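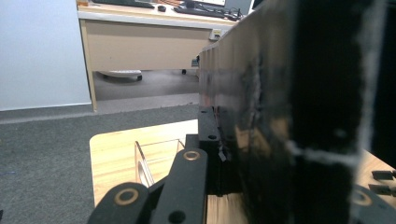

Unit 2: Packing and Shipping Costs for the Small Seller

Welcome back, everybody. Last time we got as far as the price of the goods themselves, and I promised we would move on to what it costs to get them to the customer's door, so let's do that now, and please stop me if I ramble.

Most of you will start out charging shipping by the scale. You weigh the parcel, you look up the rate, you're done. Carriers, though, also care how much room a parcel takes up in the truck, and a big light box can be billed as if it were a heavy one. We call this dimensional weight, and it will come up again in your May assignment, so do make a note of it.

Take the lampshade seller in your Gorcombe reading (I'm very fond of that chapter). Her parcels weighed 2 pounds and were billed at 14. She had been charging customers for the 2, poor thing, and wondering all spring where her margin went.

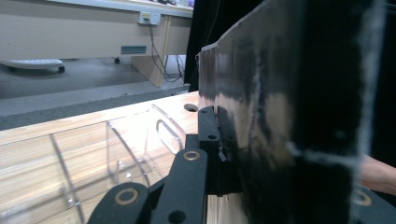 The second cost people forget is their own time. Kalliopi Spanos suggests in her worksheet that you pack one ordinary order with a clock running, and then multiply that by a week's orders before you decide what "free shipping" means for you. I'd do it twice, myself, once when you're fresh and once late in the afternoon.

For next class: read the Zervas case, pages 69 to 75, and bring your own shipping table, even if it's a messy one. Darcy Whitelaw has the spare copies if you've lost yours.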